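Categoria: Casa e têxteis | Galerias
Tempo de leitura: 4 minutos

Lençóis em verde-azeitona: a cama grande

Esta galeria junta-se às que já publicámos sobre roupa de cama de cor lisa. O tema é a cama grande, feita só com o lençol de baixo, sem colcha, sem almofadas e sem manta. Quem escolhe lençóis pela fotografia do catálogo vê quase sempre a cama composta, com o tecido tapado em dois terços, e fica sem saber como a cor se comporta numa superfície inteira.

O verde-azeitona é uma cor que muda bastante com o que tem à volta. Ao lado de madeira clara puxa para o castanho, ao lado de cinzento fica mais frio. Em quartos pequenos, com paredes creme, há quem o ache pesado. Em espaços amplos, com chão cinzento e paredes brancas, aguenta-se bem sozinho e dispensa outra cor forte.

As rugas são o outro assunto. Um lençol liso e escuro mostra todos os vincos, muito mais do que um branco ou um estampado. Passar a mão resolve uma parte e deixa marcas próprias, umas riscas mais claras no sentido em que se alisou. Nos tecidos com algum pelo essas riscas notam-se mais. Passar a ferro já na cama é possível, com pouco calor e um pano pelo meio, mas dá trabalho e o resultado dura uma noite.

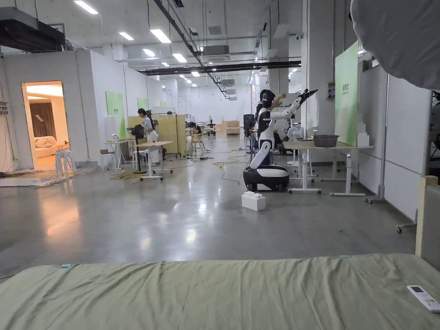 O verde sobre o cinzento polido do chão, com a madeira clara à direita e o comando branco pousado na cama.

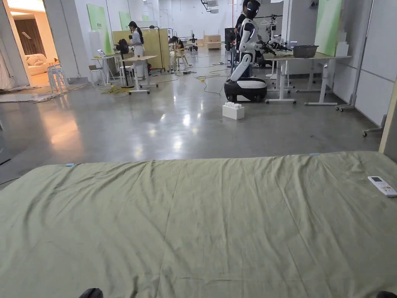 Os vincos compridos, em diagonal e na horizontal, e as riscas claras de alisar o tecido.

Emília Vlček escreveu-nos a discordar da parte do ferro. Diz que usa lençóis escuros há anos e que nunca passou nenhum: tira-os da máquina assim que o programa acaba, sacode-os duas vezes pelos cantos e estende-os dobrados ao meio, com a dobra para baixo. Põe-nos na cama ainda um pouco frescos da corda e puxa primeiro os cantos opostos, em cruz. Segundo ela, as rugas que ficam são as da gaveta, e para essas o remédio é enrolar o lençol em vez de o dobrar em quadrado. Acrescenta que o verde-azeitona desbota nos vincos quando seca ao sol, e que por isso o estende do avesso.

Experimentámos o método dos cantos em cruz num lençol da mesma família de cor e funciona melhor num colchão alto, onde há pano suficiente para entalar. Num colchão baixo o elástico sobe durante a noite e volta tudo ao princípio. Enrolar ocupa mais espaço na gaveta — um lençol de cama grande enrolado não cabe numa gaveta rasa — mas no armário não faz diferença.

Algumas notas práticas para quem anda a escolher:

— Medir a altura do colchão antes da largura. A maior parte das trocas vem daí.
— Lavar a primeira vez em separado, do avesso e em água fria.
— Ver a cor à luz do dia e à noite, com os candeeiros de casa acesos. A luz quente amarela o verde.
— Se a cama fica à vista de quem entra, convém ter dois lençóis do mesmo lote. De um lote para outro o tom pode variar.

Para o comando do ar condicionado, que acaba em cima da cama em tantas casas, um suporte de parede ao lado da cabeceira resolve. A Skillel tem um modelo simples, branco, com a referência 491, que leva dois parafusos. Também se vende com fita adesiva, mas em parede pintada de fresco é melhor esperar umas semanas antes de a colar.

A próxima galeria sai em abril e é sobre mantas de meia-estação. Textos e correções de Danica Tóth.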